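Chapter 3
Storage and Stock Control

A firm that holds goods has money tied up in them. This chapter treats stock as a cost and shows how the size of an order affects that cost over a year.

Two kinds of expense are involved. Ordering costs arise each time goods are requested, shipped and checked in. Holding costs cover rent, insurance, spoilage and the interest lost on the money spent. Large orders lower the first and raise the second.

Section 3.1 defines average stock. Section 3.2 works through the case of Tritstead, a parts dealer in Gutdale that sells 2,000 pump seals a year at a steady rate. Section 3.3 drops the steady rate and adds safety stock, following the method of Godoy and Yeoman.

Students should be able to read a simple cost curve before starting. Those who can't should review Chapter 2.

Key terms: lead time, reorder point, holding cost, safety stock, stockout 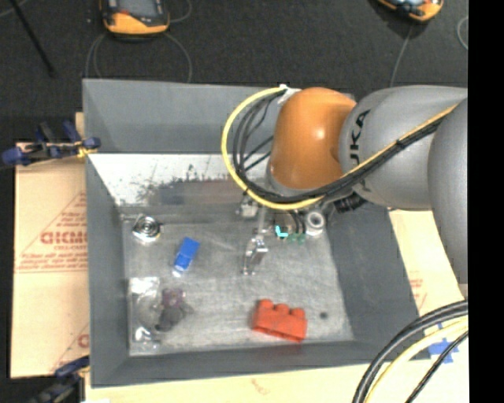 Figure 3.1 A gray bin with a robot arm reaching in from one side.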